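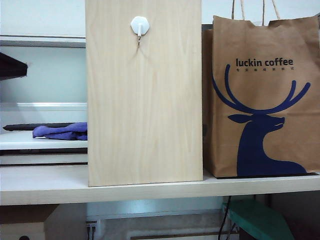
From: Irén Illés
To: Drumalville Supper Circle list
Subject: Re: Going to things by myself (was: September supper)

Dear Nadja, and hello everybody else,

I read your message on Sunday over my second cup of coffee, and then I read it again on the bus, and I've been answering it in my head ever since, so I may as well type some of it up. Please forgive the length. Those of you who only want the supper details can skip to the bottom, I won't be hurt!

Nadja Moser wrote:
> I hope this is okay to send to the whole list. Kálmán said people
> do write about this kind of thing here. My divorce went through in
> the spring, and I'm fine, mostly, I sleep and I go to work and I've
> painted the kitchen. What I can't seem to do is go anywhere alone.
> I bought a ticket for the concert at the Astumel and sat in the
> parking lot for half an hour and drove home. I was sure everyone
> would look at me and wonder who hadn't shown up.
>
> My sister wants me to go on the apps. I don't want to meet anyone,
> I just want to be able to eat a plate of pasta at Poletti without
> holding my phone the whole time like it's a handrail. Does it get
> easier? And is it silly to come to the supper if I don't know a
> single person but Kálmán?
>
> Nadja

First of all, it isn't silly, and you must come. I came to my first one knowing only Ludger, and he spent the entire evening in the kitchen arguing about gravy.

I was married for a long time and then one winter I wasn't, and I remember the handrail very well, only mine was a paperback. I took the same one everywhere. I must have held page 56 of that book in half the restaurants in town, and I still couldn't tell you what happens on page 57. The waiters at Poletti were lovely about it. They put me at the little table by the coat rack, which I thought was a punishment until I noticed it was the only one with a decent lamp.

What helped me was starting with things that are short and have an end. A matinee is good. It's dark, you face forward, and half the people there are alone anyway. Then I moved up to lunch, sitting at the counter, and I always decided what I was going to eat before I left the house, so that I wasn't standing in a doorway dithering with everybody (as I imagined) staring. Dinner took me a good while longer. I'd say the first three were awful, the next few were dull, and then one evening I caught myself eavesdropping on a couple choosing a name for their dog and enjoying it so much that I ordered dessert to hear how it came out. They settled on Mulligan. I have thought about that dog more often than I've thought about some of my cousins.

About the parking lot: I have driven home from things too. I once got dressed up for a retirement party, drove across the bridge, went around the block, and came back and ate toast in my good earrings. I felt like such a failure that night, and now I can't for the life of me remember whose party it was. So please don't count the Astumel as a loss. You bought the ticket and you got as far as the parking lot, and next time maybe you'll get as far as the lobby, and they sell very nice almonds in the lobby.

As for your sister, I'm sure she means it kindly. Mine did the same. She set me up with a man who told me over the soup that he had walked 2741 miles since his own divorce and had a chart of them at home. He was perfectly nice! I hope he's still walking. But I wasn't ready, and I said so to her a bit sharply, and we had a chilly couple of weeks over it. If I had it to do again I'd have told her what I did want, which was somebody to call when I got home, just to say how it went. She'd have been wonderful at that. Perhaps yours would be too. (And if she isn't, I'm up until eleven most nights and I like the phone.)

Hooman wrote last week that he likes going out alone better than in company now, and I'm not sure I'd go that far, Hooman. I still miss having someone to nudge when the man in front falls asleep. But I did take myself to the lake for my birthday this year and stayed two nights, and had the pancakes both mornings, and I didn't bring the paperback.

Now, the supper. It's at Ludger's again, 102 Drumalville Road, the side door, any time after six. Ludger Oltmanns is making the roast and would like it known that the gravy question is closed. Hooman Dehghan has the salads and Kálmán Farkas is on bread. We're short on dessert, so if anyone has a pie in them, do write back. Nadja, you needn't bring a thing the first time, but if you'd feel better with something in your hands, bring lemons, Ludger always forgets lemons.

I'll be parked out front from a quarter to six, in the green car with the dented door. Come and knock on the window and we'll go in together. And if you only get as far as the car, that's fine, we'll sit in it and talk, and I'll send someone in for plates.

With love to all, and sorry again for going on,
Irén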